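Kunthorpe Arts and Makers Council
Minutes of the March meeting

Held in the upstairs room at the Kunthorpe library annex, 6:30 p.m.

Present: Heike Albers (chair), Gunther Fuchs, Cathal Mulcahy, Ida Bauerfeind (minutes)
Apologies: Sabine Hagedorn, who sent written comments on items 3 and 5

1. Minutes of the last meeting

Approved with one correction. Under "Poster sale," the unsold posters went back to the print shop and not to the library. Ida will change the file copy.

2. Matters arising

The display rail for the annex hallway has been delivered. Two brackets were missing. Gunther has written to the supplier and has not had a reply.

The request from the high school art department to use our screen printing table was agreed by email between meetings. They will have it on afternoons when we have no class. Cathal has given them the sheet on cleaning the screens and asked that it be signed and returned.

3. Benefit shirt

This was the main item and took most of the evening.

Cathal reported on talks with the band Hallo, who have agreed to put their name to a T-shirt sold for the youth mural fund. The artwork will be by a local illustrator who signs as Hurevov. Three sketches were passed around: a line drawing of the old bus depot, a pattern of speaker cones, and a hand holding a paint roller.

Heike preferred the depot. She said people in town would know it at once and it ties in with the mural site. Gunther liked the paint roller because it would print in one color and cost less. Ida had no strong view but thought the speaker cones would look like something from a stereo store. Sabine's comments favored the depot, with the lettering moved to the back.

Agreed: the depot drawing on the front, lettering on the back, two ink colors at most. Cathal to ask Hurevov for a final version and to check that the band is content with the size of its name.

Quantity. Gunther had a quote from the print shop for 308 shirts, which is the point where the price per shirt drops. Heike asked whether we could sell that many. The last shirt we did sold slowly after the first two weeks, and we still have a box of extra larges. Gunther said the band will take part of the stock to its own shows, which we did not have last time. After discussion it was agreed to order 308, with fewer extra larges and more smalls and mediums than before.

Deposit. The print shop wants $1,260 before it starts. Agreed, to be paid from the project account once the artwork is signed off.

Shirt color. Black and off-white were both suggested. Sabine's note said off-white shows dirt on the shelf at the market stall. Heike said black hides the depot lines unless the ink is heavy. Left open until the shop sends a test print of each.

Credit line. Hurevov has asked to be named on the neck label and in all online posts. Agreed without discussion.

4. Fabric and pattern exhibition

Ida gave an update. The exhibition by textile designer Ait Brahim is confirmed for the annex hallway and will run for four weeks. There will be 12 hanging lengths and one low table of sample books. The designer will hang the work in person and has asked for one helper on the day. Gunther offered.

The hallway lights on the north side are too yellow for the work. Heike will ask the library if the bulbs can be changed for the length of the show. If not, we will borrow the clip lights from the ceramics room.

Opening evening: juice, coffee, and cookies. No wine, as the library permit does not cover it. Hallo's guitarist has offered to play for half an hour - accepted with thanks, no amplifier.

There was some talk about whether to sell small pieces at the opening. Ida thought it would draw people in. Heike pointed out that the library takes a share of anything sold in the building, and the designer may not want that. Ida to ask.

5. Summer workshops

Sabine's written report was read out. There are 46 names on the list for the beginner printing class, more than the room can hold in one sitting. She proposes running it three times instead of once and keeping the fee the same.

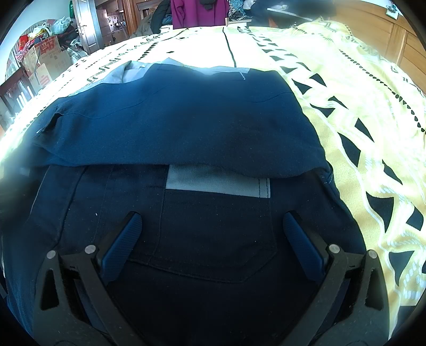 Cathal asked if Sabine would be teaching all three, as her note did not say. Heike will call her. If she can only do two, Cathal is willing to take the third, provided it is an evening class.

The mending and patching class has fewer sign-ups. Gunther suggested listing it under clothing and not under crafts on the web page, since people looking for one do not always look at the other. Agreed to try this for a month before deciding whether to run it.

Materials for both classes to be ordered together. Ida asked that receipts be handed in the same week this time.

6. Web page

The events page still shows last fall's film night. Ida will take it down. Gunther asked for the shirt to have its own page with sizes and a pickup address. Cathal will write the text once the test prints are in.

7. Other business

The key to the supply closet is missing from the hook. Would whoever has it please return it to the front desk.

Heike has been asked to speak for ten minutes about the mural at the neighborhood association and will do so. She would like a copy of the site drawing to take along - Cathal to print one.

Next meeting: April, same room, 6:30 p.m.

Meeting closed at 8:20 p.m.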